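Clevlow putters get a new grip, and I get to tell you about it

I've been rolling putts on my office carpet since I was old enough to have an office, so please forgive me if this release runs a bit warmer than the usual ones. Clevlow is launching the Vosura, our first putter grip made entirely in-house, and it goes on sale on 15/06/2026 through our website and the pro shops that already carry our putters.

A little background first. We've made putters for 13 years, and for all of that time we bought our grips from somebody else. They were fine! But every season I'd hear the same thing from players at demo days: love the head, love the roll, can I swap the grip? Last August our head of design, Irja Oksanen, put a lump of modeling clay on my desk with her own handprint squeezed into it and told me that was the next product. It took her a while to talk me into the budget (my fault, I'm cheap), and then we got going.

The Vosura is a mid-size pistol grip with a flat front for the thumbs and a slightly fuller bottom half, so the lower hand doesn't have to squeeze. It weighs 125 grams. That's heavier than what we've been fitting up to now, and yes, you'll feel it – the head seems to quiet down on short putts, which is where I personally need all the help I can get.

We sent early versions out to 300 club golfers and asked them to be rude. Some were very good at it. The first texture was too slick for people who play without a glove, and the second one picked up dirt like a doormat. Jarmo Seppälä, who runs our workshop, cut a shallower pattern for the third try and that's the one we're selling.

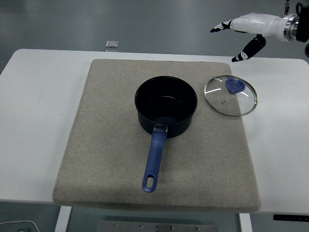
Grip shape is a funny thing to explain to people who don't golf. My sister thinks I've lost it. So lately I talk about kitchens instead: take a small black saucepan with a long blue plastic handle and think about how your hand would close around it, and how far the weight sits from your fingers. A putter asks the same question of your hands, only with a much longer lever and a lot more swearing.

"I wanted a grip you stop noticing by the third hole," says Oksanen. "If you're thinking about your thumbs, I've done it wrong."

The first run is 2,000 grips, in black or dark green, and any Clevlow putter ordered from launch day can be fitted with one at no extra charge. If you already own one of ours, we'll sell you the grip on its own with tape and a short instruction card. Left-handers, you're covered too, the shape is the same on both sides.

Review samples are available now. Write to Liliana De Luca in our press office and tell her which color you'd like and where to ship it.

Brigitta Pfister
Founder, Clevlow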